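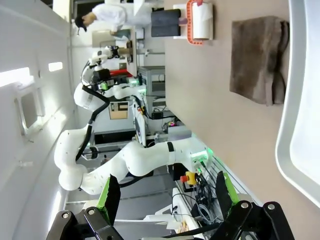

How often should a bench towel be washed?

Once a day if you're wiping up with it, once or twice a week if it mostly sits folded under things.

Preswood Bench Towel and Shallow Metal Tray

I sell these two together and I sell them apart, but I'm going to talk about them as a pair because that's how I use them myself. The towel is a plain brown cloth, soft, and thick enough to stay folded when you set it down. The tray is a rectangular silver metal one with rounded corners and a low rim. Neither is fancy. I get a bit excited about them anyway!

The towel

I went back and forth on the color for ages. White towels look lovely on day one and then you spend the rest of their lives apologizing for them. Brown hides coffee, it hides pencil and it hides that gray smudge you get from wiping down a shelf. The weight is 300 gsm, so it's lighter than a bath towel and a good bit heavier than a dish cloth. I tried a heavier one first (a sample from Malberg, nicely made) and it took forever to dry on the hook, so back it went.

Fold it in half, then in half again, and you've got a decent pad for putting something down on a tabletop without a clunk. Folded like that it also sits across one end of the tray. I keep mine there most of the day so I'm not hunting for it.

Paper towels still have their place, by the way. I wouldn't use a cloth on grease or glue. Keep a roll close by for the nasty stuff and save the cloth for water, dust and crumbs, and it will stay nice much longer.

The tray

The rim is shallow on purpose. You can slide things off the end, you can get a cloth right into the corners, and small parts don't roll away onto the floor. If you need to carry liquid, please get a deeper tray, because this one will slop all over your shoes. Ask me how I know.

People write in about the finish, so let me be plain. It starts with a soft shine and goes dull with use. You may get faint yellowish marks on the inside too, and a mottled look if you let water dry on it. None of that bothers me, and the tray is just as flat and just as easy to wipe. If it would bother you, the Paisan enamel trays elsewhere in the shop keep their looks better (they do chip, though, so pick your trouble).

Leave yourself some elbow room when you set it down. I like mine to the right, with the middle of the table clear and whatever I'm reading propped up on the left. A little folded phone stand takes up hardly any space next to it. 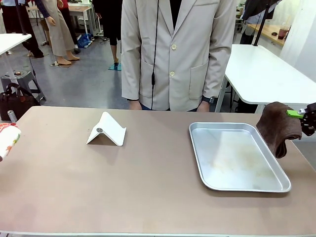 Washing and drying

Towel: warm wash with similar colors, and do the first wash on its own, please. Brown dye can wander. Skip the fabric softener, which coats the cloth and makes it push water around when it should be soaking it up. Tumble dry on low or hang it up. It comes out of the first wash slightly smaller and quite a lot fluffier.

Tray: dish soap, warm water, soft sponge. Dry it with a cloth straight away if you want fewer water marks. For yellow stains I make a paste of baking soda and water, leave it on for the length of a cup of tea, and rub gently. It helps with new stains. Old ones mostly stay put, at least for me. No steel wool!

What people ask for

The most common request is a hanging loop on the towel. I've added one on the short side, starting with the June batch. Older stock doesn't have it, so say in the order notes if you need the loop and I'll check before I pack.

Second is a lid for the tray. I don't have one and I'm not planning one. A second tray turned upside down sits on top well enough for keeping dust off.

Ordering

Towels come singly or in a bundle of 3, and the bundle is what I'd get: one in use, one in the wash, one on the shelf. Trays come singly. We made 1,425 towels in the last run and I won't reorder the same cloth until they're close to gone, so the shade should match if you come back for more in the meantime. After that it may shift a touch.

Everything goes out from the Zotarberg stockroom. Orders placed before noon usually leave the same afternoon. Trays get a cardboard sleeve, and the towels go in folded with a paper band, no plastic.

If a tray turns up with a bent rim, send me a note and keep the sleeve. I'll swap it.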